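ok thread time. I have been trying to cancel one gym-type subscription and one meal kit for most of December and I have Learned Things. Mostly about my own bank statement

background: I make decent money. not great. decent. and every month there's a gap between what I think I spend and what I spend, and the gap was always "groceries" in my head

it was not groceries

sat down with three months of statements, a highlighter and a beer. pink = stuff I remember signing up for. no highlight = who are you people

total for the year if I left everything running: $1,563. for things I do not open, read, wear or eat

that's a plane ticket. that's a pretty nice plane ticket

going through them one by one bc maybe it helps someone. or maybe you'll just feel better about yourselves, also fine

first one: Drarnix. it's a storage thing. backs up your photos. I signed up when my old phone was dying and I was in a panic in a parking lot. my photos are ALSO backed up by the phone company, who I also pay

cancel button was under Account, then Plan, then Manage Plan, then a gray link the size of an ant. took me 5 tries bc it kept logging me out

they did send a nice email after though. "we're sad to see you go." me too buddy

second: Hurkesell. meal kits. the boxes are good!! I want to be fair. the lemon chicken one I'd eat again tomorow

but I was skipping weeks and forgetting to skip weeks, and when you forget, a box shows up and you have a fridge full of tiny vinegar packets

you cannot cancel Hurkesell on the app. you can only pause. to cancel you go on the website, on a computer, and answer a survey, and then it offers you half off, and then it offers you MORE than half off

I took the half off once, back in the fall. that's how they got me for two more months. don't take the half off

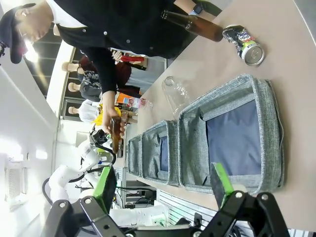 posted by Baptiste Leblanc
9:40 pm · part 2 of the thread, scroll up for the start

ok back. had to eat something

third: Jallell. this is the gym-type one. it's a stretching studio. yes you pay to stretch. I went 3 times and each time I felt amazing and then I never went again, I can't explain it

Jallell wants a letter. a paper letter. with a stamp. thirty days before the next billing date. I read the contract twice looking for an email address and there is one, but it's for "feedback"

so I sent the letter AND emailed the feedback address a picture of the letter. the feedback was the letter

still waiting. will update

things I'd tell anyone doing this:

do it on a computer and not your phone. half these places hide the button on the phone version, or it's just not there

search your email for "receipt" and then for "renewal" and then for "your trial." the trial ones are the worst. I found two from last spring I would've sworn I killed

check the app store subscriptions separately!! they don't show up by name on the statement, they just show up as the app store. I had one in there for a plant ID app. I have one plant. I know what it is

screenshot the page that says it's canceled. every time. a friend had hers "come back" and the only thing that got her money refunded was the screenshot

annual ones are sneaky bc they only hit once and by then you forgot. put the renewal date in your calendar two weeks early, with the word CANCEL in it, in caps, so future you knows who's talking

also the ones I kept. I'm not a monk

kept the music one. use it every day, no notes

kept Gautier, the little newspaper thing. it's cheap and I read it on the bus and they let me change plans with one click, which after this month made me want to send them flowers

kept one TV one. ONE. rule is if I want a different one I drop the one I have. been doing that a few weeks now and so far I have watched less tv and complained more about it

so after all that, what I've stopped for sure (not counting Jallell, pending, see letter) comes to $1,360 a year

I did the math again bc I didn't belive it. same number

somebody asked in the replies why I don't use one of those apps that finds your subscriptions for you. bc it's a subscription. I looked. it's monthly

someone else said just get a new card number and let them all bounce. I thought about it! but a couple of them will send you to collections over like nine dollars, it's in the terms, go look. cancel first, then change the card if you want

and to the person who said "just be more careful when you sign up" — thank you, very cool

oh and call your internet company while you're in the mood. not a cancel, just ask what the current price is for new people. mine was charging me for a modem I returned two apartments ago. guy on the phone was very nice about it. twenty minutes, most of it hold music

didn't count that one in the total bc I'm still waiting on the credit

what I'm doing with the money: automatic transfer, day after payday, into the savings account I can't see from the main screen. basically I subscribed to myself. sorry. hate that I typed that. leaving it

few people asking for the letter I sent to Jallell. it's four lines. name, member number, "please cancel my membership as of the next billing date," signature. date at the top. keep a copy. pay the extra for the tracking

don't explain yourself in it either. my first draft had a whole paragraph about my schedule. they don't care about my schedule

going to bed. if your trial of anything ends this week go deal with it now, I'll wait

edit: the stretching place just emailed. they would like to know how I'd rate my cancellation experience so far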